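Perguntas frequentes: boas práticas para células de dois braços (Hurkasa)

Qual é a velocidade máxima permitida?

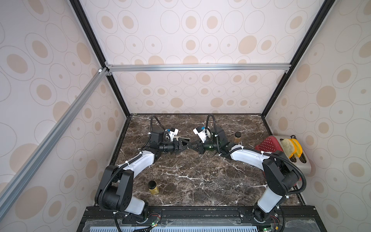
Os limites de velocidade aplicam-se a cada braço em separado e são definidos no controlador, até 200 mm/s na zona partilhada. Considera-se zona partilhada todo o volume em que as garras podem ficar frente a frente, quase em contacto, a meio da mesa. Objetos altos, como a torradeira à direita, entram no modelo de colisão; os frascos de vidro também.

Quem pode alterar os limites?
Apenas o responsável da célula, com registo no formulário 27.

É obrigatório parar os dois braços para entrar na célula?
Sim. A paragem de um só braço não autoriza o acesso.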